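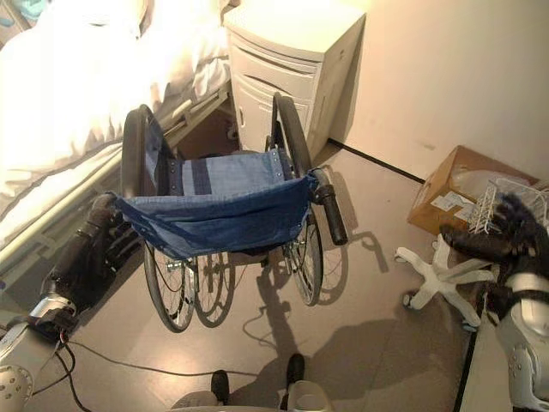
*Folding wheelchair with blue fabric seat and back*

# Gomton Otari wireless trackball

The Otari is a trackball for the computer desk. The body stays in one place and you move the pointer with the thumb, so it needs very little space. It can be used on a table, on a tray or on the arm of a sofa, and a mouse pad is not necessary.

The ball is 34 mm and sits on three small bearings. To clean them, push the ball out from below with a pencil and wipe the bearings with a dry cloth. We recommend to do this every second week, more often if you eat at the computer.

## Buttons and software

There are 7 buttons, and all of them can be changed in the Derese software. For each button you can choose a key, a combination of keys or a macro with up to 14 steps. The settings are saved in the trackball itself. If you take it to another computer, your macros come with it, also when Derese is not installed there.

The button behind the wheel slows the pointer for as long as you hold it. Many customers use it for photo editing and for small icons.

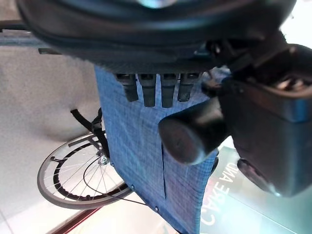
Photo credit: Bostska

## Technical data

| | |
|---|---|
| Connection | 2.4 GHz receiver or USB cable |
| Resolution | 400 to 2,000 dpi, in steps of 400 |
| Weight with ball | 157 g |
| Battery | 1 × AA, included |
| Systems | Windows 7, 8.1 and 10 |
| Hand | Right only |

On Mac the trackball works as a normal two-button device with wheel. Derese for Mac is planned, but we have no date for it yet.

## In the box

- Otari trackball with red ball
- USB receiver (stored in the battery compartment)
- Cable, 1.5 m
- Printed guide in English and German

## Ordering

The black version is in stock. The gray version was sold out in September and comes back in small quantity, so please write to us before you order more than one. Spare balls in red, white and dark blue are found under Accessories.

Page updated 03/11/2018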